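Intro to Supply Chains
Week 5 handout: Bullwhips, buffers and the last few feet
Instructor: Baltazar Villaseñor

We finally get to the bullwhip effect this week, and it's my favorite topic in the whole course! Bring the order sheets from Friday's game, even if yours are a mess (the messy ones are the most fun to talk about).

1. Where the swings come from
Take our running case, the Levora lamp. Shoppers buy 200 a week, give or take a handful. The store gets nervous after one good weekend and orders extra. Seidel, the wholesaler, sees that bigger order, reads it as a trend and adds a cushion of its own. By the time the news gets to the Drisitz plant it has turned into an order for 439 lamps. Shoppers hardly changed their habits at all!

Look for these in your own sheets:
Batching: saving up orders until there are 1000 units to send
Long lead times
Rationing, when buyers ask for more than they want

2. Buffers
Safety stock covers the gap between what you expected and what came. Work problem 8 before class and try it twice, once with a short lead time and once with a long one. Watch what happens to the stock level. I still get a kick out of that.

3. Handling
All those tidy arrows in our diagrams end up as parcels that get picked up, turned over and set down.
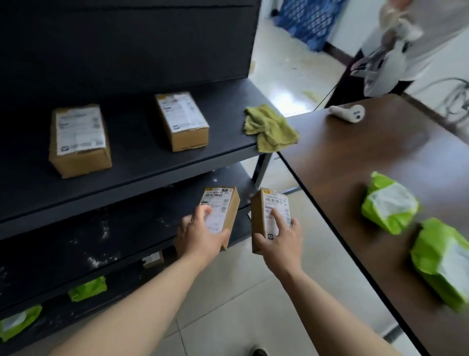
Boxes with barcodes on their labels, by a metal shelving unit.

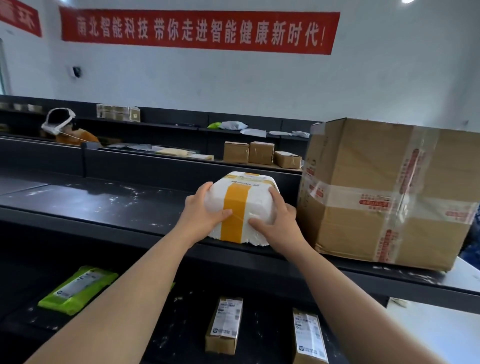 4. For next time
Read the Prokier chapter on shared forecasts. It's short and very readable, and the graph at the end is a beauty. Then write half a page on this: if the Drisitz plant could see the store's sales every night, which of the swings in part 1 would shrink, and which would stay? Rationing is the tricky one, so give it some room.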